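August, sim bench, carrying on from yesterday

Planner still putting the wrist too low on the thin objects. Changed the approach offset from 15 mm to 10 and reran the pen pickup, same seed, same room. Fingers go straight down now, no tilt, which is what we wanted from the Potgate branch. But the stop condition is late. Contact flag comes up after the tips have got to the table, so the controller thinks it still has travel left and keeps asking for it.

Peter Urban reckons the collision mesh for the table is lower than the visual one. Possible. Haven't checked. Lyimo exporter did that to us once before with the shelf.
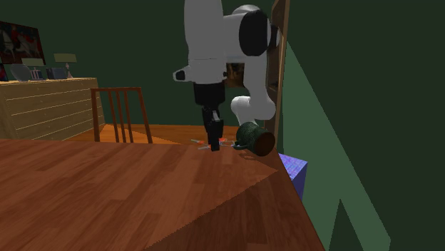

2 min read

Stopped it at tips on the surface, sticks either side of the fingers, and dumped the state. Gripper pose agrees with the commanded pose so it's not tracking error. Target was the centroid of the whole group. So segmentation is merging the thin items into one blob and handing over a middle point that isn't on anything much. Orange tip left, reddish one right, fingers go for the gap. Of course they do.

Second thing, the mug. It's on its side and the elbow is very nearly on top of it. Planner reported the path as clear. Clearance margin is set per link and I think the elbow link never got one when we moved over to the Farano config. Check the yaml, link names changed. The pose fitter also wants the mug upright, so the handle comes out in a silly place. Leave that for now.

Tried:
- min cluster size down, no change
- depth threshold halved, splits the sticks but also splits the mug rim
- 400 planner iterations instead of the default, slower, same path
- turned off the shadow pass for the segmenter input, a bit better?? need to run it agian on more seeds

The diagonal shadow edge across the tabletop might be hurting the edge detector too. Flat lighting run to compare, before anyone touches the thresholds again please.

To do
Compare table heights, collision v visual
Margin for elbow link, then replan from the same start
Target per stick, take the nearest to the gripper first
Ask Peter if the Flulham scenes use the same table asset, if so they all need redoing

Logs are in the usual folder under pens_b. Don't overwrite pens_a, it's the only run with the old offset and I havent copied it anywhere yet.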